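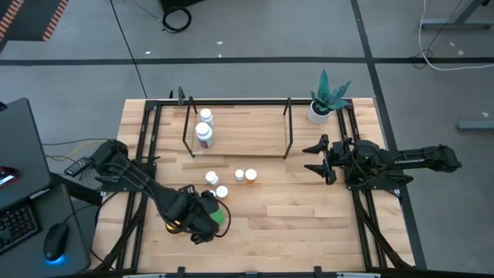 Rosalinda Castillo wrote in to say that her prints always curl at the corners once they're up, and could I please do a page on it before her next show in October.

Well, yes! Mine did the same for years. The first thing I do now is leave the prints flat overnight under clean blotting paper with a couple of heavy books on top. Don't roll them back the other way, it leaves little creases you'll only spot under the lights.

For hanging without frames I use bulldog clips on panel pins, with a scrap of mount card in each clip so the teeth don't bite. Leave a gap of 2 cm between prints, more if they're big (I once hung 19 street pictures far too close together and it looked like a noticeboard).

White tack is fine for a weekend -- any longer and it starts to leave greasy spots. And keep everything well away from the radiator.

Captions I type up last, on the same paper as the prints, and trim with a fresh blade.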